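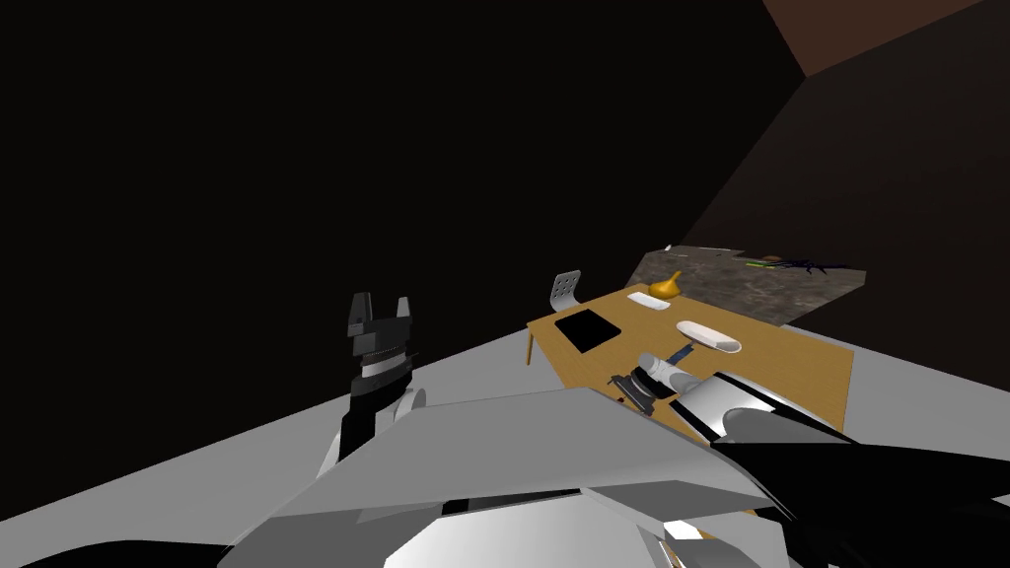
바리에르(Barier)에 다닌 지 햇수로 6년째다. 행사용 식기와 테이블 소품을 빌려주고 돌려받는 회사이고, 나는 그중 반납 작업장에서 일한다. 나간 물건이 상자에 담겨 돌아오면 꺼내서 종류별로 나누고, 깨진 것과 모자란 것을 적고, 세척으로 보낼 것과 그냥 닦을 것을 가른다. 블로그에 회사 얘기는 거의 안 썼는데, 올해 일이 꽤 바뀌었고 한국에 있는 친구들이 자꾸 물어봐서 한 번에 적어 둔다. 회사에는 글을 올려도 되는지 물어봤고, 고객 이름과 계약 금액만 빼면 된다는 답을 받았다.

시작은 1월이었다. 아침 조회에서 작업조장 보리스 베드나리크(Boris Bednárik)가 종이 한 장을 읽었다. 반납 분류대 하나에 양팔 로봇을 들인다는 내용이었다. 공급사는 오트덴(Otden)이고, 설치 전까지는 가상 환경에서 작업을 가르친다고 했다. 종이에는 "인원 감축 계획 없음"이라는 줄도 있었다. 그 줄을 읽을 때 보리스의 목소리가 조금 커졌고, 질문은 하나도 안 나왔다. 조회가 끝나고 탈의실에서 다들 한마디씩 했다.

우리 작업장은 이미 기계가 많은 편이다. 컨베이어가 있고 대형 세척기가 있고 접시를 쌓아 주는 장치도 있다. 그래서 기계가 들어온다는 말 자체로 놀란 사람은 별로 없었다. 그런데 이번 것은 분류대에 들어온다고 했다. 분류대는 사람이 서서 손으로 물건을 집는 자리다. 접시 쌓는 장치는 같은 접시만 계속 들어와야 돌아간다. 분류대에는 별게 다 들어온다. 접시 밑에 볼펜이 깔려 있고, 장식용 호박 모형이 냅킨에 싸여 있고, 손님이 두고 간 물건이 섞여 있다. 한번은 상자 바닥에서 틀니가 나온 적도 있다.

작년 기준으로 우리 대여 품목은 638종이었다. 올해는 661종이다. 가을용 소품 묶음을 새로 들이면서 늘었다. 접시만 해도 둥근 것, 타원형, 사각형이 있고 같은 타원형도 깊이가 다르다. 신입이 오면 이걸 외우는 데 몇 달이 걸린다. 나도 처음에는 얕은 타원 접시와 생선용 접시를 계속 헷갈려서 옆 사람에게 욕을 먹었다.

그 옆 사람이 에밀리아 마토우셰크(Emília Matoušek)다. 작업장에서 나보다 훨씬 오래 일했고, 상자 뚜껑을 열기 전에 무게만으로 빠진 물건이 있는지 대충 안다. 처음에 오트덴 사람들이 와서 작업 과정을 적어 갈 때도 주로 에밀리아 옆에 서 있었다. 그쪽에서 물었다. 접시를 집을 때 왜 어떤 것은 가장자리를 잡고 어떤 것은 밑을 받치느냐. 에밀리아는 잠깐 생각하더니 모르겠다고 했다. 그러고는 같은 동작을 몇 번 천천히 해 보고 나서, 가장자리에 금이 간 접시는 손끝에 느낌이 와서 그때 밑으로 손을 넣는 것 같다고 했다. 그 사람은 노트북에 그걸 한참 적었다.

2월쯤에 가상 환경 조작을 맡을 사람을 작업장에서 두 명 뽑았다. 공고에는 컴퓨터 경험은 필요 없고 분류 작업 경력이 2년 이상이면 된다고 되어 있었다. 나는 지원했다. 솔직한 이유를 적자면 허리 때문이다. 분류대에 하루 종일 서 있으면 오후에는 허리가 굳는다. 앉아서 하는 시간이 생긴다는 말에 손을 들었다. 에밀리아는 지원하지 않았다. 화면을 오래 보면 머리가 아프다고 했다. 다른 한 명은 세척 쪽에서 왔다.

가상 환경은 클라네오(Claneo)라는 프로그램으로 돌린다. 2층 구석에 있는 작은 방에 장비가 있고, 양손에 조작기를 하나씩 쥐면 화면 속 로봇의 양팔이 따라 움직인다. 시점은 로봇 쪽에서 내다보는 것이라 내 어깨가 있을 자리에 흰 껍데기가 보인다. 이틀 정도는 그게 영 이상했다. 팔을 뻗으면 내 팔이 아닌 게 나가니까. 사흘째부터는 신경이 안 쓰였다.

방 안 배경은 우리 작업장과 하나도 안 닮았다. 어떤 날은 식당 같은 방이 나오고, 어떤 날은 거실인지 사무실인지 모를 방이 나온다. 탁자도 높이가 다르고 의자도 매번 다르다. 왜 우리 분류대를 그대로 넣지 않느냐고 물었더니, 배경이 늘 같으면 로봇이 배경까지 외워 버려서 조명만 바뀌어도 엉뚱하게 움직인다고 했다. 물건도 우리 물건만 나오지는 않는다. 접시와 펜 옆에 지우개 같은 게 있고, 어디에 쓰는지 모를 것도 있다. 그중에서 정해진 걸 집어 정해진 자리에 놓는다. 과제문은 짧다. 길쭉한 접시 위에 펜을 올려라, 흰 것을 쟁반으로 옮겨라, 이런 식이다.

말로 하면 쉬운데 처음에는 펜 하나를 못 집었다. 손으로 펜을 집을 때는 손가락이 알아서 한다. 조작기로 하면 집게의 각도를 맞추고, 높이를 맞추고, 닫는 순간을 정해야 한다. 각도가 조금만 틀어져도 펜이 굴러간다. 화면 속 탁자에서 펜이 굴러 떨어지면 그 회차는 버리고 처음부터 다시 한다. 첫 주에는 성공한 회차보다 버린 회차가 훨씬 많았다. 옆자리 동료는 욕을 아주 다양하게 하는 사람이었는데, 나는 그때 이 나라 말로 된 욕을 많이 배웠다.

요령은 천천히 생겼다. 얇은 물건은 위에서 누르듯이 내려가면 안 되고, 집게를 비스듬히 눕혀서 한쪽 끝을 먼저 잡는 편이 낫다. 접시는 양팔을 다 쓰고 싶어지지만 얕은 접시는 한쪽 팔로 가장자리를 잡는 게 오히려 빠르다. 안 쓰는 팔은 몸에서 조금 떨어뜨려 세워 둔다. 처음에는 쉬는 팔을 아무 데나 두었다가 다음 동작에서 탁자 모서리를 치곤 했다. 분류대에서 일할 때도 신입들이 꼭 그렇게 안 쓰는 손으로 컵을 넘어뜨린다.

하루에 완료해야 하는 회차는 60회다. 오전에 절반쯤 하고, 점심을 먹고, 나머지를 한다. 숫자만 보면 적어 보이는데 한 회차가 끝날 때마다 되돌려 보면서 확인하는 시간이 있다. 집게가 물건을 밀치고 지나간 회차는 성공했더라도 따로 표시한다. 그리고 회차 기록에 짧은 메모를 단다. 나는 처음에 "정상"이라고만 썼다가 지적을 받았다. 어디서 망설였는지를 써 달라고 했다. 그래서 요즘은 "접시 가장자리 두 번 고쳐 잡음" 같은 걸 쓴다. 쓰고 있으면 초등학교 때 관찰 일기 생각이 난다.

여름까지 우리 둘이 모은 회차가 거의 3,000개다. 이만큼이면 많은 거냐고 물었더니 시작하기에는 괜찮다는 답이 왔다. 칭찬인지 아닌지 잘 모르겠다.

사람들이 제일 궁금해하는 건 그래서 일자리가 없어졌느냐는 것이다. 지금까지 해고된 사람은 없다. 다만 봄에 그만둔 두 명의 자리를 새로 뽑지 않았다. 그 두 명은 로봇과 상관없이 나갔다. 한 명은 이사를 갔고 한 명은 빵집으로 옮겼다. 예전 같으면 바로 공고를 냈을 텐데 이번에는 계속 미뤄졌고, 그 사이에 남은 사람들이 분류대를 나눠 맡았다. 감축 계획이 없다는 말은 틀린 말이 아니지만 분류대에 서는 사람은 실제로 줄었다. 게다가 나까지 2층으로 올라가 있는 시간이 많으니 아래층은 더 빠듯하다. 7월 결혼식 철에는 나도 오후마다 내려가서 상자를 뜯었다.

이 문제로 보리스와 한 번 길게 얘기했다. 보리스는 중간에 낀 사람이다. 위에서는 로봇 분류대가 들어오면 해결된다고 하고, 아래에서는 지금 당장 손이 모자라다고 한다. 보리스가 한 일은 작업 일지에 매일 밀린 상자 수를 적어서 그대로 위로 올린 것이다. 설명은 안 붙였다고 했다. 8월에 단기 인력 한 명이 왔다. 단기라고는 하지만 없는 것보다 낫다.

급여도 조금 바뀌었다. 조작 업무를 하는 날에는 수당이 붙는다. 큰돈은 아니고 한 달 모으면 교통비 정도다. 그런데 이것 때문에 아래층에서 말이 나왔다. 앉아서 일하는 사람이 더 받느냐는 것이다. 틀린 말이 아니라서 나는 할 말이 없었다. 에밀리아는 대놓고 말하는 성격이라 휴게실에서 나한테 직접 물었다. 얼마 더 받느냐고. 나는 그냥 금액을 말했다. 에밀리아는 그 정도면 안 부럽다고 했고, 그다음부터는 그 얘기를 안 했다. 대신 자기가 오트덴 사람들한테 설명해 준 시간은 왜 수당이 없느냐고 사무실에 가서 물었다. 소급해서 받았다고 들었다. 잘된 일이다.

몸은 편해진 데가 있고 불편해진 데가 있다. 허리는 확실히 낫다. 예전에는 퇴근하고 집에 오면 바닥에 누워 있는 시간이 필요했는데 지금은 장을 보고 들어갈 수 있다. 그 대신 손목과 눈이 피곤하다. 조작기를 쥐고 있으면 힘을 줄 필요가 없는데도 자꾸 힘이 들어간다. 오후 네 시쯤 되면 화면에서 물건까지의 거리가 잘 안 잡힌다. 집게가 접시에 닿은 줄 알고 닫았는데 한참 앞에서 허공을 집는다. 그럴 때는 쉬는 게 맞는데 할당이 있으니 몇 번 더 해 본다. 그 시간대에 버리는 회차가 제일 많다고 메모에 적어 냈고, 그 뒤로 마지막 한 시간은 확인 작업만 하도록 바뀌었다. 메모를 읽는 사람이 있기는 한 모양이다.

소리 얘기도 해야겠다. 분류대는 시끄럽다. 접시끼리 부딪치고, 세척기가 돌고, 누가 라디오를 틀어 놓는다. 2층 방은 조용하다. 처음에는 좋았는데 나중에는 접시를 내려놓아도 소리가 안 나는 게 거슬렸다. 사람은 접시를 놓을 때 소리를 듣고 힘을 조절한다. 나는 그걸 2층에서 처음 알았다. 소리가 없으니 살살 놓은 건지 세게 놓은 건지 감이 안 온다. 이것도 메모에 썼다. 소리를 넣는 건 당장은 어렵다고 했고, 대신 접촉이 세면 화면 구석에 표시가 뜨도록 해 줬다. 없는 것보다는 낫지만 접시 소리만큼 빠르지는 않다.

실물 로봇은 아직 우리 작업장에 없다. 차바라스(Tzavaras)라는 이름이 붙은 옆 동 창고에 시험용 자리를 만들었고, 거기서 먼저 돌려 본다고 한다. 창고 이름은 예전 건물 주인 성이라는데 정확히는 모른다. 바닥에 노란 선을 긋고 전기 공사를 하는 건 봤다. 원래 그 자리는 접이식 의자를 쌓아 두던 곳이라, 의자가 전부 우리 건물 복도로 왔다. 지금 복도는 한 사람씩 지나다녀야 한다. 자동화 때문에 지금까지 내 생활에서 제일 크게 바뀐 걸 꼽으라면 나는 복도를 꼽겠다.

설명회에서 들은 바로는, 로봇이 맡는 건 상자를 연 다음 첫 번째로 물건을 펼쳐 놓고 큰 종류로 나누는 단계다. 금이 갔는지 보는 것, 은 식기의 얼룩을 보는 것, 모르는 물건이 나왔을 때 어떻게 할지 정하는 것은 그대로 사람이 한다. 그러면 분류대에서 제일 단순한 일이 빠지고 신경 쓰는 일만 남는다. 이걸 두고 의견이 갈린다. 젊은 사람들은 좋다고 한다. 오래 일한 사람들은 단순한 일을 하는 동안 쉬는 건데 그게 없어지면 하루가 더 힘들다고 한다. 나는 둘 다 맞는 것 같다. 접시를 크기별로 나누고 있으면 손은 움직이고 머리는 쉰다. 저녁에 뭘 먹을지 그때 정한다. 금 간 접시를 여덟 시간 동안 찾으라고 하면 나는 못 할 것 같다. 보리스가 검사와 다른 작업을 두 시간마다 바꾸는 표를 만들고 있다고 했다. 표가 나오면 다들 불평할 것이고 보리스는 고칠 것이다. 늘 그래 왔다.

신입 교육은 어떻게 되는지 그것도 걱정이다. 나는 단순한 분류를 하면서 품목을 외웠다. 수백 번 만지다 보니 저절로 외워졌다. 첫 단계를 기계가 가져가면 새로 온 사람은 바로 검사부터 배워야 하는데, 어떤 접시가 정상인지 모르는 사람이 금 간 접시를 어떻게 찾나. 설명회 때 이걸 물었더니 좋은 지적이라고 하고 적어 갔다. 아직 답은 못 들었다. 에밀리아는 첫 달은 무조건 손으로 하는 분류대에 세우면 된다고 했다. 사람 분류대도 계속 남으니까 그렇게 하면 될 것 같기는 하다.

친구 하나가 네 자리를 없앨 기계를 네 손으로 가르치는 기분이 어떠냐고 물었다. 별로 그런 생각을 하면서 일하지는 않는다. 조작기를 쥐고 있을 때는 펜이 굴러갈까 봐 그것만 본다. 집에 오는 버스에서 가끔 생각은 한다. 내 동작을 저장해 둔 파일이 회사 서버에 있고, 내가 그만둬도 그건 남는다. 계약서에 그 부분이 한 줄 있다. 사인하기 전에 두 번 읽었고 사인했다. 누구의 동작인지는 기록에 이름 대신 번호로 남는다고 한다. 내 번호는 외우기 쉽다.

2층 일이 언제까지인지는 아직 모른다. 올해 말까지는 확정이고 그 뒤는 창고에서 시험하는 걸 보고 정한다고 한다. 원하면 시험 자리에서 로봇이 멈췄을 때 봐 주는 역할로 옮길 수 있다고 하는데, 교대 근무라고 해서 고민 중이다. 아침 근무만 하다가 밤 근무를 할 자신이 없다. 집에서 버스가 밤 열한 시면 끊기는 것도 문제다. 교육은 2주이고 회사에서 비용을 낸다.

혹시 비슷한 일을 제안받은 사람이 있으면 물어볼 것 몇 가지만 적어 둔다. 회차를 버렸을 때 할당에 어떻게 들어가는지. 원래 자리로 돌아갈 수 있는지, 그게 서면에 있는지. 쉬는 시간이 화면 작업 기준인지 현장 기준인지. 나는 세 번째 것을 안 물어봐서 처음 한 달은 현장 기준으로 쉬었다. 화면 작업 기준이 쉬는 횟수가 더 많다. 조작기 손잡이 굵기도 손에 맞는지 봐야 한다. 나는 손이 작은 편이라 테이프를 한 겹 뜯어내고 쓰는데 그것만으로도 손목이 훨씬 덜 아프다.

다음 주에는 새 과제 묶음이 들어온다고 한다. 접시를 겹쳐 쌓는 과제가 처음으로 들어간다는데, 동료는 벌써부터 한숨을 쉰다. 창고 쪽 시험이 시작되면 보러 가도 된다고 하니, 다녀오면 그 얘기를 또 쓰겠다. 댓글로 물어본 비자 관련 질문은 따로 글을 올릴 예정이다.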